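Monday, May 28, 2018
Kostmont bedroom, hanging up the yellow shirt

Back on the closet chore today, and I'm still arguing with myself about whether this counts as housework yet. One shirt, one hanger, bed as the work surface. My rule is that both hands have to stay useful the whole way through - no parking one arm while the other does everything.

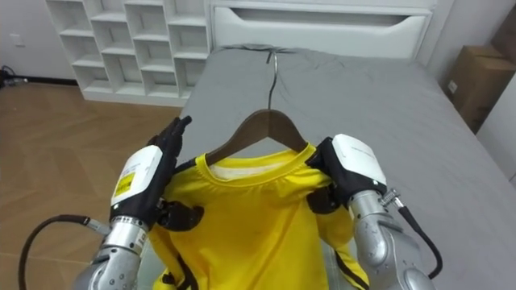
Sieglinde Pfeiffer thinks I'm grading too kindly, and that a chore only counts once you can walk out of the room and come back to a finished pile. Fair! By that rule we're nowhere, and so is the Zullton dish project. But I'd settle for a machine that does the dull 30 percent and leaves me the buttons.

Shoulders are still the fussy part. Knit slides, the hanger slides with it, and you end up chasing both across the sheet. Reach from the platform seems OK for the pillow end of the bed. Want to try the Clornholm finger pads before changing anything else.
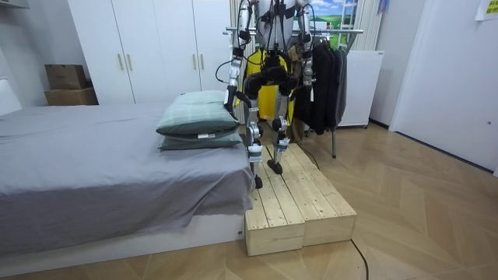
Getting it onto the rail

A person does this without looking. The hook has to clear the rail, come down behind it, and the grip can't let go early or the whole thing twists. 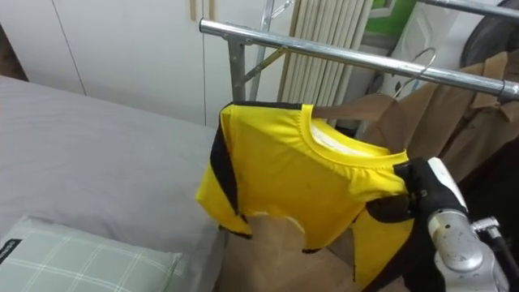

I'd also like a fuller rack next time, coats pushed tight together like in a real closet, where you need a second hand just to make a gap. Chauvin asked for that back in October and I kept putting it off.

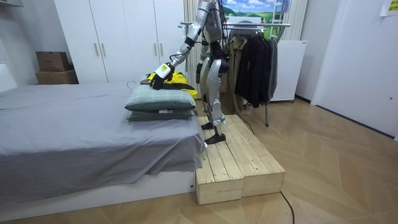 To do

Clornholm pads, 2 sets
Try a wire hanger against a wide one, same shirt
Ask Sieglinde for her walk-out-of-the-room test in writing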